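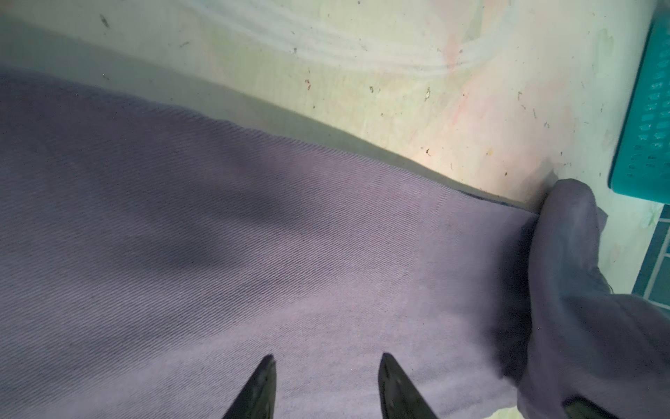

Druso Cell: Safety and Condition Checklist, Two-Arm Cloth Folding
Site: Clultuvero, Foley
Inspector: Khadija El Ouafi
Second reader: Dolores Baptiste
Inspection window: Saturday, before first run
Marks used: OK, NOTE (run permitted, comment required), HOLD (no run until cleared), N/A

Section A. Before entering the reach of either arm

A1. Controller in hold mode, both arms. OK
A2. Emergency stop pressed, drives confirmed off, stop released and reset by the same person. OK
A3. Reach area clear of hand tools, cups and phones. OK
A4. Sign-out tag from previous shift present. NOTE
Comment: Tag present, initials illegible. Previous shift to re-sign.
A5. Timo log reviewed for unresolved faults. OK
Comment: One gripper overcurrent entry, right arm, cleared by operator. Log shows 108 cycles since the last inspection.

Section B. Gripper fingers

B1. Fingers tight on carrier, no play by hand with drives off. OK
B2. Tips free of burrs. Draw a scrap of twill across each tip twice; reject if a thread catches. OK, all four.
B3. Finger faces free of residue. NOTE
Comment: Small light marks on the dark finger surfaces. Nothing felt by fingernail. Wiped with a dry cloth only. Solvent is not to be used on the fingers.
B4. Tips meet evenly when closed. OK
B5. Clearance over flat cloth in hover position, fingers open. OK
Comment: With cloth bunched to one side, the other gripper can end up partly under a fold and out of sight of the wrist view. Operators are to check the position of both grippers from the side before jogging either one down.
B6. Grip on folded edge, hold for 30 seconds, no slip. OK
B7. Edge of test cloth intact at the pick point. NOTE
Comment: Loose threads at the rolled hem, left of the grip. Threads of this kind can be drawn into the finger pivot. Trim before the next run and check the pivot at the end of shift. Replace the cloth if the fraying reaches the stitch line. 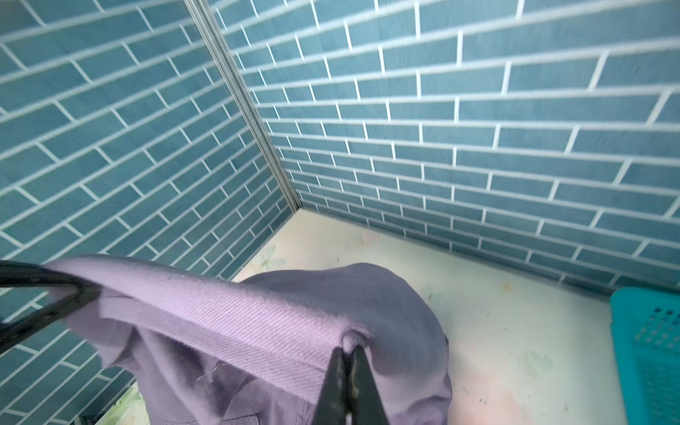
Items B6 and B7. Fingers closed on the folded edge, loose threads to the left.

Section C. Cables and connectors

C1. Wrist harness secure on both arms. OK
C2. Cable loops clear of the basket through the full fold motion. NOTE
Comment: Right arm cable arcs up from the gripper and comes back down beside the basket. No contact during the slow run. Repeat this check whenever the basket is moved.
C3. Cables at both bases free of sharp bends. OK
C4. Indicator on each wrist assembly green. OK
C5. Circuit boards at front panel, one per arm, LEDs lit, leads seated. OK
Comment: Boards are exposed at the front edge. Do not lean on the panel or rest a tool there.
C6. Front panel free of loose conductors. HOLD
Comment: Loose silver wire lying diagonally across the ventilated panel between the arms. Trace both ends before touching it. Remove or secure. See follow-up.

Section D. Mounting and enclosure

D1. Base plates tight on rail, left and right. OK
D2. Rail fasteners at witness marks. OK
Comment: 11 fasteners checked. No movement against the marks.
D3. Corner posts upright, wall panels flat, no lifted edges inside the reach of the arms. OK
D4. Vent slots in the front panel open. OK
D5. Front lip clean. NOTE
Comment: Dark specks along the lip. Vacuum with the soft brush. Compressed air is not permitted near the boards.

Section E. Work surface and materials

E1. Mat flat, no curling at the walls. OK
E2. Mat surface sound. NOTE
Comment: Printed surface worn and peeling in a patch just left of center. Dark specks and small white flakes on the mat. Flakes may transfer to cloth and to the finger faces. Vacuum before each session and measure the patch. Replace the mat when the patch reaches 40 mm in any direction.
E3. Stains and smudges wiped. NOTE
Comment: Streaks and discoloration recorded at first look. Damp cloth only, then allow to dry. Do not scrub the peeling area.
E4. Basket at its back-right position, seated flat, rim undamaged. OK
E5. Test cloth folded and set at the back left before the start signal. OK
Comment: Cloth is flush to both walls. Edges slightly rumpled, within the allowance for a start position.

Section F. Release

F1. All HOLD items cleared and initialed. See follow-up.
F2. Slow run completed with one person at the stop button. See follow-up.
F3. NOTE items copied to the weekly sheet. OK

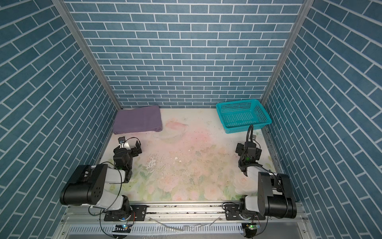
Foley, November

Follow-up to item C6. With supply off at the main switch, the wire was traced by Khadija El Ouafi and tested for continuity against both boards and the rail. No connection found at either end. Wire removed, bagged and labeled for the parts shelf. Item C6 changed from HOLD to OK.

Slow run completed after removal, no faults in the Timo log. Cell released for normal speed at 2 p.m.

Second reader's comments (D. Baptiste): Agree with release. E2 has been carried as a NOTE on earlier sheets without a measurement, so please enter the size of the patch in millimeters from now on. Add the B5 side check to the operator card. A replacement mat is to be ordered now and kept on site.

Open items: A4, B7, D5, E2, E3.
Owner for all open items: K. El Ouafi
Next inspection: before first run next Saturday, or after any collision stop.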